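Elsie Rudd
12 Nov 2025

Everyone keeps telling me a bed pushed against the wall "saves space." I've slept this way since May and I have doubts. A thread.

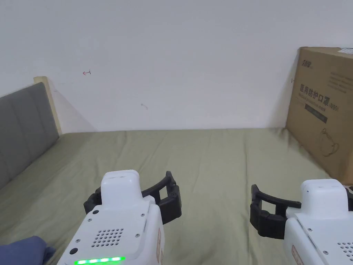
The claim is that you gain floor. Fine, you do. What you lose is any normal way to make the bed. The far side of the sheet has to be tucked by feel, kneeling on the part you just smoothed. My green sheet runs right up to the wall and still has ripples all the way across. Mine are worst in the middle, where my knees go.

Second claim, from every small-bedroom article: "keep the bed clear and the room will feel bigger." The bed is also the only big flat surface in the room. Of course the N95 mask carton ends up on it, shoved against the wall. You can repeat the rule all you like. Things land on beds.

Chia-jung Kwok replied that I should get a storage bench. I looked at one from Vetanholm. 200 dollars for a box to put my boxes in. It would also take up the exact strip of floor I moved the bed to get. So no.

About padded headboards. Mine is gray with upright panels, and the seams between them collect dust like it's a paid position. The listing said "wipes clean." Wipes clean with what? A cloth moves the fluff from one seam to the next. A vacuum with the skinny nozzle does better, if you can get at it.

Wichai Khunthong says to pull the whole bed out once a month and do the wall side properly. I believe that he does this. I don't believe anyone else does. I've done it 2 times and both times I found socks and a charger I had already replaced.

People also love "leave the wall bare, it's calming." A plain white wall next to a bed is a place where marks show. I've got a gray scuff and a tiny red pen arrow on mine. The arrow points left. I find it less calming than promised.

Hanna Fedoruk swears by those clips that hold the sheet corners under the mattress. I was ready to make fun of them. I've had them on for 30 days and the corner by the wall has stayed put. The ripples are the same — so that's one problem out of two.

Moving the bed back this weekend, probably. I'll measure first. If the closet door won't open then it stays where it is and I'll be quiet about it for a while.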